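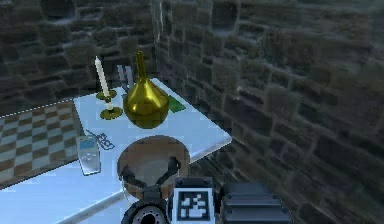
Rendering: a corner of stone wall behind a white table, with a checkered mat at left.

Owners of older houses in Flellport often learn how their walls were built only after something has gone wrong with them. Lucimara Medeiros has directed the Flellport Masonry Repair Program since it opened its office on Clandix Street, and in that time she has read 2,721 applications for assistance. She spoke with the Bulletin in June about lime mortar, damp and the grant process.

Most applications, she said, describe the same problem in different words. A wall that stood for generations begins to shed its face, or a musty smell appears in a back room. "The owner believes the stone has failed," Ms. Medeiros said. "In the great majority of cases the stone is sound. Someone has filled the joints with hard cement, and the wall can no longer dry."

She explained that builders in the district used soft lime mortar until portland cement became cheap and easy to obtain. Lime lets moisture pass out through the joints. Cement holds it in, and water trapped behind the joint freezes in winter and pushes against the stone. Some houses in the Assunção quarter have been repointed in cement three times, each repair harder than the last.

The Program pays for joints to be raked out by hand and refilled with lime. To date, 1,183 houses have been completed. Ms. Medeiros described the pace as steady and said she did not expect it to increase soon. "We have the funds for more work than we have masons to do it," she said. "A person needs two full seasons beside an experienced mason before I am comfortable sending that person to a house alone."

Training now takes up a large share of the budget. Apprentices begin on a practice wall in the Program's yard, which they point, rake out and point again. They learn to mix mortar by feel as well as by measure, and to keep fresh joints covered with damp burlap during dry weather. Work stops at the first frost warning.

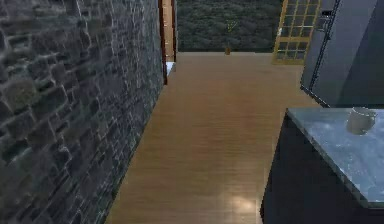 One reader of the spring Bulletin wrote that the Program's rules were too strict, and that a homeowner who wished to use a ready-mixed product on a garden wall should be free to do so without losing eligibility for the house itself.

Ms. Medeiros said she had read the letter and agreed with part of it. Freestanding garden walls were removed from the eligibility rules in the latest revision, and owners may now treat them as they wish. The rule for house walls remains. "If public money repairs the front of a building and the owner puts cement on the back, the moisture will move and we will be asked to return," she said. She added that some ready-mixed lime products are acceptable, among them the Itent mix stocked by the Program, and that staff will review any other product on request.

She was also asked about sealants, which many owners apply to interior stone to keep down dust. The Program advises against them. A soft brush and a vacuum are sufficient for most rooms, she said, and loose joints should be repaired before any cleaning is attempted.
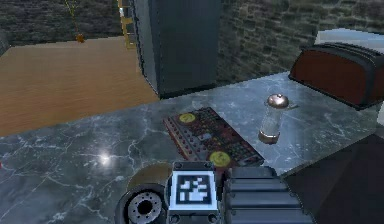
Applying for Assistance

Owners may apply at the Clandix Street office or by mail. The form asks for proof of ownership, the age of the house if known, and a short account of past repairs. There is a filing fee of $100, which is returned if the application is declined.

An inspector then visits the house and takes a small sample of mortar from an outside joint. Ms. Medeiros asked that owners leave the walls as they are until that visit has taken place. "People like to tidy up before we come," she said. "Please let us see the damage first."

Tenants may not apply directly, but they may ask the office to write to the owner on their behalf. Letters of this kind are sent without the tenant's name.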